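godarico -- mes listes de ménage en texte brut

Salut ! Godarico, c'est un petit jeu de données que je bricole depuis un moment : des consignes d'entretien du linge et de la maison, recopiées à la main puis rangées dans un seul fichier CSV. J'avais commencé pour moi (j'ai ruiné un pull en laine, je n'en dirai pas plus) et puis Usha Murthy m'a demandé une copie, alors voilà, tout est en ligne.

Ce qu'il y a dedans

Le fichier principal, entretien.csv, compte 2 731 lignes. Une ligne = une consigne, avec la matière, le type de tache, le produit conseillé et la langue d'origine. Sur le total, 1 326 lignes sont relues par deux personnes -- Usha et moi, le plus souvent le vendredi soir, avec du thé et pas mal de mauvaise foi sur la définition du mot « délicat ».

Les langues, c'est un peu le bazar. Le français domine largement, ensuite viennent l'anglais et le slovaque (merci Jarmila Kollár !), et il y a aussi 70 lignes en chinois, surtout des noms de produits : lingettes pour doudounes, détachants, ce genre de choses. Je garde toujours le texte original dans la colonne « source », même quand ma traduction me paraît bonne.
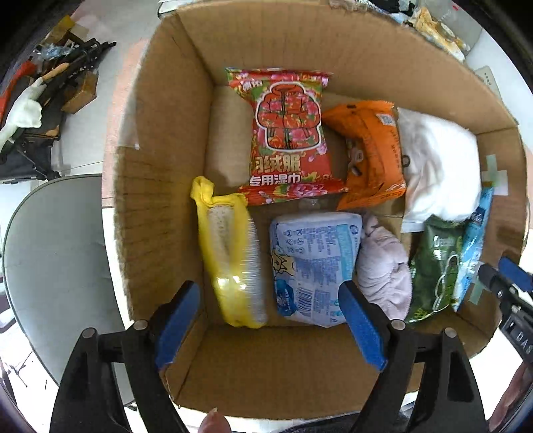

Comment s'en servir

Le fichier est en UTF-8, séparateur point-virgule. Si votre tableur affiche des accents bizarres, repassez par le menu d'import au lieu de double-cliquer dessus. La colonne « matiere » n'a pas d'accent dans son nom, c'est voulu, mes vieux scripts plantaient sinon. Les cases vides veulent dire « pas précisé », jamais « sans risque » !

Ce qui cloche encore

Les températures sont parfois en toutes lettres, parfois en chiffres. Le cuir et le simili sont mélangés dans la même catégorie -- je sais, Nithin Sastry me l'a déjà dit deux fois. Et le duvet mériterait sa propre fiche, je m'y mets en juin.

Licence et contributions

Prenez, modifiez, partagez, citez juste le nom du projet. Pour corriger une ligne, ouvrez un ticket avec son numéro et votre source, je réponds en général dans la semaine.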